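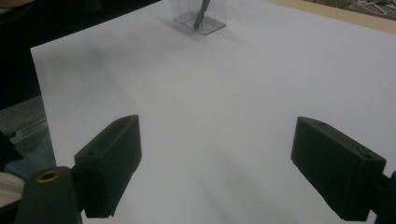
drerkau_flat
Tape at two corners only, diagonal from each other. With all four taped the sheet can't move when the humidity changes and you get a ridge down the middle by the next morning.

irnel77
Does that hold for paper off a roll? I cover the desk with white paper for drawing and the pen holder stands at the far end. Mine still remembers the roll after a day under books. The near edge lifts and my sleeve catches it.

drerkau_flat
Roll it the other way around a wide tube, leave it overnight, then lay it. Curl side down. Books only flatten the part under the books.

Boltero
Posted 2024-05-12

I disagree on curl side down. The middle then sits off the table and you feel it give under the pen. Curl side up, edges taped, and the middle is in full contact. The middle is where the work gets done.

drerkau_flat
If the edges are taped. He said he doesn't want tape on the table.

irnel77
I didn't say that, but it's true. The top is a light wood tone and I don't know what the finish is. Tape pulled a dull patch on the last one.

Boltero
Then use low-tack tape and test it on the underside first. Leave it on as long as the paper will be on. Ten minutes tells you nothing.

siddiqui_m
Question on the holder. Is clear acrylic stable enough with one pen in it? I have a tall one without a foot and it goes over whenever the pen leans the wrong way.

irnel77
Mine is a clear box on a square flat base. One pen, leaning corner to corner. It hasn't gone over yet. It does slide if I pull the paper.

siddiqui_m
So the base matters more than the weight.

Boltero
Both matter. A heavy pen with a metal barrel in a light holder puts the center of gravity above the rim. Put a washer in the bottom. Steel, 4 mm thick if it fits. Glue is not needed.

drerkau_flat
A washer will scratch the inside and in clear acrylic you will see every mark. Cut a felt disk. Or skip the washer and stand the holder on the table past the end of the paper, so that moving the paper doesn't move the holder.

irnel77
There is only a narrow strip of table left at the far side. The base wouldn't fit on it.

drerkau_flat
Trim the sheet.

Boltero
Or don't trim it and stop pulling the paper. A holder on top of the sheet also keeps the far end down. I have worked that way since December and I change the sheet every 18 days, whether it looks dirty or not.

siddiqui_m
What weight of paper are you all using? I have 80 gsm and it tears at the tape.

drerkau_flat
100 gsm, matte. Anything coated smears with ink and throws glare from a desk lamp.

Boltero
Same weight. Heavier holds the curl longer. Lighter shows the grain of the table when you press with a pencil.

irnel77
Tried the reverse roll last night, 7 hours on a mailing tube. The near edge is down. The left edge still lifts a little by the corner. No tape so far.

drerkau_flat
Give that corner another night before you decide on tape.

Boltero
Or turn the sheet over.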